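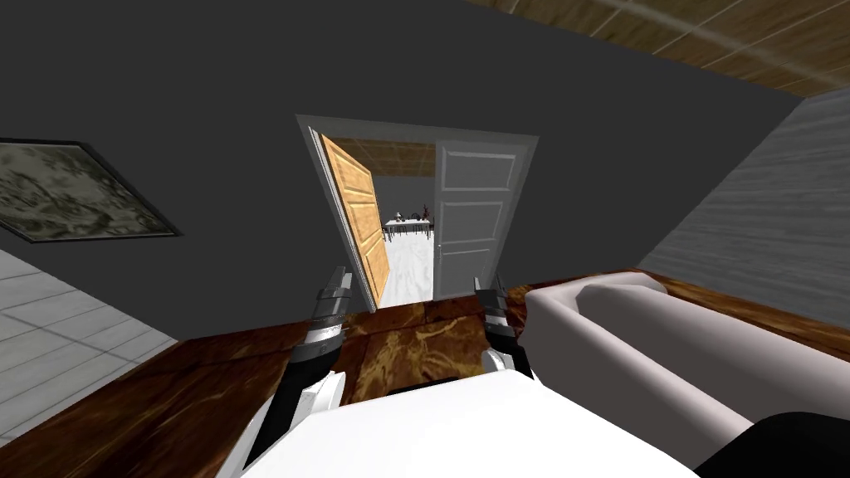

# Sim-trained policy stops at doorways, both arms held up. Collision mesh or controller?

Posted by **yupanqui_lab2** in Student Projects > Simulation

Our team is working on the household module for a final-year unit. The robot is a two-armed mobile base in simulation. The task is to drive from the living area through an open doorway to a table in the next room, then pick up one object. We are using the Niltby simulator with the Kaltasska house pack, default lighting.

The base drives up to the doorway and stops short of it. The arms stay in the carry pose with the grippers pointing up. No fault is raised. The planner log repeats this until timeout:

```
nav: goal valid
nav: no path (inflated footprint)
nav: retry
```

What we have tried:

- Deleting the sofa. No change.
- Raising the planner limit to 2,000 iterations. It fails at 1,163 every time, which seems odd for a sampling planner.
- Removing both doors from the scene file. It then goes through without trouble.

Both doors are open in the scene, one at an angle to the opening and the other sitting more or less across its right half. The gap between them looks narrow but we thought it would be passable. Is this a mesh problem, or is the robot too wide? The progress demo is in November and we would prefer not to delete the doors, as the marking sheet says the house must be unmodified.

---

**clostine_user**

Set the inflation radius to zero. Worked for me.

> **yupanqui_lab2:** It gets a path now, but clips the white door and the base spins on the spot.

---

**gridsnap**

Two separate things are going on.

First, the constant iteration count. The planner seed is fixed in the default config, so identical inputs give an identical failure. The number itself tells you nothing. Set `seed: -1` if you want variation, but leave it fixed while debugging.

Second, the footprint. Niltby computes it from the full robot at load time, arms included, using the pose in the robot file. It is not recomputed when you switch to the carry pose. If your robot file has the arms spread, the planner is still treating them as spread. Check in this order:

1. Turn on the footprint overlay and drive the base manually to the doorway. Compare the outline with the actual arms.
2. If the outline is wider, call `update_footprint()` once the carry pose has settled. Calling it during the motion gives you a footprint for whatever pose the arms happened to be in.
3. Turn on the collision overlay and look at the doors. Some panel doors in the house packs use one convex hull for the door and its handle, and the hull is a good deal thicker than the visible panel. You want a decomposed mesh there.
4. Put inflation back to a sensible value. Zero lets the planner accept paths the controller cannot track, hence the clipping.

If it still doesn't fit, open the right-hand door further using its hinge joint. That is a joint state and not an edit to the house, but ask your marker whether it counts.

> **yupanqui_lab2:** It was the footprint. The overlay was about 30 cm wider than the arms. After the update call it made 4 runs out of 4 with the doors where they were. The door hulls are also too thick, but not enough to block it. Leaving the hinges alone.

---

**torque_and_tea**

Adding to the above for anyone who finds this later: the update call does not carry over a scene reset. We lost most of an afternoon to that in our club. Put it in the reset callback, after the arm controller reports settled.

Also check the floor transition if your house has tile next to timber. In an older pack we had a 2 mm lip between the floor meshes, and it stopped the caster wheels with the same "nav: retry" line in the log. The collision overlay shows it if you zoom right in. Flattening the lip in the mesh counts as a modification under most marking sheets I have seen, so raise the wheel contact tolerance in the robot file instead.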